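Datasets > Prices > lurkness-basket

# lurkness-basket

Monthly shop prices for everyday goods in two towns, Lurkness and Unthorpe, tidied into one long table and ready to turn into an index. If you like watching what a loaf of bread does over a couple of years (I really do!), this should keep you happy for a while.

## What's in it

The basket has 80 items in 9 groups: bread and cereals, meat, fish, dairy and eggs, oils, fruit, vegetables, drinks, and household goods. Prices are collected once a month from 30 shops, from market stalls up to the big Pacheco supermarket on the ring road. Every row is one item, in one shop, in one month.

Files:

- `prices.csv` - the main table
- `items.csv` - item codes, names, group, standard size
- `shops.csv` - shop codes, town, type of shop
- `weights.csv` - spending weights by item and town
- `index.py` - builds the group and all-items indexes

## Columns in prices.csv

- `month` - year and month, always the collection month
- `item` - matches `items.csv`
- `shop` - matches `shops.csv`
- `price` - shelf price for the size on sale, tax included
- `size` - the size found on the shelf, in grams, milliliters or units
- `unit_price` - price scaled to the standard size
- `flag` - blank, or one of `S` (sale), `M` (missing), `R` (replaced), `Q` (looks odd, kept anyway)

Use `unit_price` for nearly everything. The raw `price` column is there so you can spot packages getting smaller while the sticker stays put, and there are some lovely examples in the cereal rows.

## How the index works

Inside each item, `index.py` takes the geometric mean of the price changes across shops, then averages items up to groups with the weights. March of the first year is set to 100. It's plain on purpose, and you can read the whole script over one cup of coffee.

Sale prices count as long as anybody could walk in and pay them. Loyalty card prices don't. If a price is missing for one month, it moves with the rest of its item. After 2 missing months in a row, we pick a replacement and mark it `R`.

To build everything:

 python index.py --town all --base first-march

Add `--no-sales` to leave out the `S` rows. The difference is fun to plot, especially for drinks.

## Things to watch for

Fresh fruit and vegetables jump around a lot. Nothing here is seasonally adjusted, so compare a month with the same month a year earlier before getting excited about tomatoes.
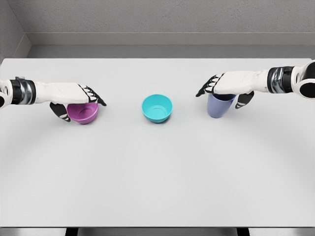 Household goods are the thinnest group. Cups, plates and pans change models often, so you'll see more `R` flags there than anywhere else, and a replacement only gets linked in when both models were on sale in the same month. Otherwise the old series stops and a new one starts.

Unthorpe has fewer shops than Lurkness, and fish there comes almost entirely from the market. I'd be careful with the Unthorpe fish index by itself. The combined one is much steadier.

Weights come from our own household diary survey, so please don't line these numbers up against a national index and expect them to match.

## Coming next

A third town, Trakau, is being tested now. Its codes are already in `shops.csv` with the town set to `TRK`, but there are no prices for them yet and the script skips them. Bug reports, odd prices and better item descriptions are all very welcome. Please include the item code and the month.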